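Pill Organizers: Filling, Opening and Keeping Them Straight
Final report, Intro to Everyday Product Design
Drindwood Community College, spring term

How I picked this

My grandmother fills her pill organizer on Thursday nights at the kitchen table with the radio on. I've watched her do it my whole life and never thought about it as something a person could study, until our instructor told us to go find an object that somebody in our family uses every week and complains about. I called home, asked what the most annoying plastic thing in the house was, and got an answer before I finished the question!

So my project is about weekly pill organizers, the kind with a little lidded compartment for each day. I wanted to know three things going in. How hard is it to get the lids open? What goes wrong when people fill one? And does the color of the compartments help anyone keep their place? I ended up with decent answers to the first two and a sort of half answer to the third, and I'll get to why.

One thing up front: no real medicine was used at any point. Everything that went in a compartment was candy or dried beans, sorted into five "prescriptions" by shape and size. I made up a schedule card for each one, so the little round candies went in every day, the white beans every other day, and so on. My class section was not allowed to work with real pills and I wouldn't have wanted to anyway.

What I used

I tested two organizers. One is a Costik, which I bought at the pharmacy near campus, and it has lidded compartments in a row, light blue plastic you can see through along one end and a clear compartment after that. The other is a Suvimach, a solid white one with printed letters, borrowed from my grandmother (she has a spare). Both are the kind where every lid opens separately.

I also used:
a kitchen timer
a notebook with a page for each tester
small paper cups for the candy and beans
a pair of thick winter gloves, to make my fingers clumsier
a dish towel
the schedule cards

The towel was a late addition and I'm a little proud of it. Most of my sessions were on a smooth, polished surface, gray marble with thin rust and white veins all through it, which is gorgeous and a terrible place to lose a white bean. Things also slide on it. When you push up on a lid with one thumb, the whole organizer wants to scoot away from you, and you end up pinning it with your other hand. At home on the tablecloth that never came up, so I'd have missed it completely if I'd only tested there. I started doing half of each session with the towel folded underneath and half without.

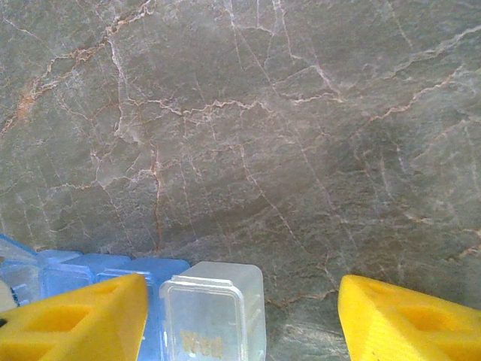

Why not just buy a bigger organizer with bigger lids?
A bigger one is easier to open, but it doesn't fit in a purse or a coat pocket, and people who take pills at lunch want to carry it. Several of my testers said they would leave a large one at home and then forget the midday dose.

Testing the lids

For this part I asked each person to open every lid in the row, left to right, and then close them all again. They did it bare-handed, then with the winter gloves on, then one-handed. I wrote a tally mark each time a lid was opened, and a different mark if it took more than one try or if the person had to switch fingers. By the end of the term I had 1181 openings in the notebook. My hand cramped just adding them up, and I did it twice to be sure.

The Costik lids are rounded rectangles with a raised rim, and people liked the rim. You can find it without looking. The trouble is that people used it wrong, in my opinion, by pressing down on it first, which does nothing, before they got a nail under the front. Once somebody had done a few lids they stopped doing that. First-timers did it nearly every time.

The Suvimach has a little tab that sticks out in front of each lid. The tab is great with bare hands and worse than I expected with gloves, where the fabric bunches up over it and you can't tell if you have one tab or two. More than once a glove tester popped the neighbor lid open along with the one they wanted. If there are beans in there, that's a problem, because now you have two open days and you're wondering which one you meant.

Closing is its own thing. I didn't plan to test closing at all! Then one of my testers carried the Costik across the room and a lid flapped open on the way, and I went back and added a closing check. A good close makes a click you can hear. A bad close looks almost the same from above, and with clear or see-through lids it's harder to tell, at least to my eyes, since you're looking through the lid and not at it. After that I had everyone run a finger down the row at the end. My grandmother does this already, it's a habit she never explained to me, and now I know what it's for.

Testing the filling

Filling took longer and was more fun. Each person got the empty organizer with the lids closed, the paper cups, and the five cards. I gave no instructions about order. There were basically two styles. Some people open all the lids first and go down the row with one kind of candy, then go back to the start with the next kind. Other people open one day, put in everything for that day, shut it and move on.

I figured the second way would be slower and more accurate. It was slower. It wasn't more accurate, at least not with my group. When you do one day at a time you have to look at all the cards again for each day, and people would lose a card under the towel or read the every-other-day one wrong. The ones who went down the row made a different mistake, which was skipping a compartment in the middle and then having everything be off by one from there. They usually caught it when they got to the end and had a candy left over.

The every-other-day beans caused the most trouble in both styles. I redesigned that card halfway through, from a sentence ("take one every other day") to a strip of boxes with the right ones shaded in. The strip matches the shape of the organizer, so you can lay it right alongside and just copy it. Mistakes dropped off a lot after that. I don't want to oversell it, because by then some of the testers had done it before and practice helps too. If I ran this again I'd split the group and give half of them each card from the start.

I also tried filling with the organizer turned so the hinges faced the person. Everyone hated it. The open lids stand up between your hand and the compartment and you end up dropping things over the top like you're mailing a letter. I stopped after a couple of people.

The color question

My idea was that a change in color partway along the row gives you a landmark. If you know the clear compartment comes right after the blue, you can find the days on either side of it without reading letters. I do think something like that happens. With the Costik, testers often said things like "first clear one" out loud while they worked, and nobody ever used a landmark like that on the white Suvimach, where they read the letters or counted from the end.

The trouble is I never set up a fair comparison. The two organizers have different lids, different lettering and different sizes, so if someone was quicker on one I can't say it was the color that did it. I asked the instructor about this and the suggestion was to buy a second Costik and cover the compartments with white tape. That would have been smart. I ran out of time, and also the tape I had left a gummy strip on the test lid and I didn't want to ruin the rest.

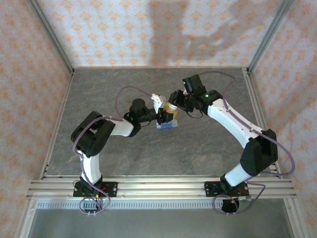

What I did manage was a quick sorting check at the end of the term, with the lids off the table as a topic for once. I called out a day, the person touched the compartment, and I wrote down whether they hesitated. Middle days got the most hesitation on both organizers. The ends are easy, everybody knows where the ends are. On the Costik the hesitation seemed smaller near the color change, but that's me watching faces and I wouldn't put it in a chart.

I had this same conversation with the person who runs the health supply counter at Woldegiorgis Pharmacy, where I bought the Costik. They told me customers ask for the colored ones more, and that the reason people give is that it looks cheerful. Nobody mentions landmarks. Fair enough! My grandmother's opinion is that white shows the dirt and that's good, because then you wash it.

Washing, while I'm on it. I rinsed both organizers between sessions because candy gets sticky, and drying them is a pain. Water sits in the corners and along the hinges. I ended up leaving them upside down on the dish towel overnight with the lids hanging open. If you keep real pills in one of these, please dry it all the way before you refill it.

What I'd change about the design

I was asked to finish with a proposal. Mine is a small one. I'd keep the rounded lid with the rim, because fingers find it, and I'd cut a shallow scoop into the front wall so there's an obvious place for a nail or a gloved fingertip. I'd put thin rubber feet underneath so it stays put on a slick counter. And I'd include a blank paper strip in the package, printed with boxes that match the compartments, for writing in anything that isn't daily.

I made a cardboard and clay model of one lid with the scoop, and it's in the display case by the shop door with my name card until the end of June. The clay shrank as it dried, so the lid sits crooked. You can still feel where your finger is supposed to go.

Things I'd tell whoever does this project next

Buy more beans than you need. Number your notebook pages before the first session (I didn't, and spent an evening matching handwriting). Put the towel down early. Keep sessions short, since people get good at lids fast and after 7 rounds you're measuring boredom. And ask the oldest person you know how they do it before you write a single card, because my strip idea is pretty much a neater version of the envelope my grandmother has had taped inside her cabinet door for years.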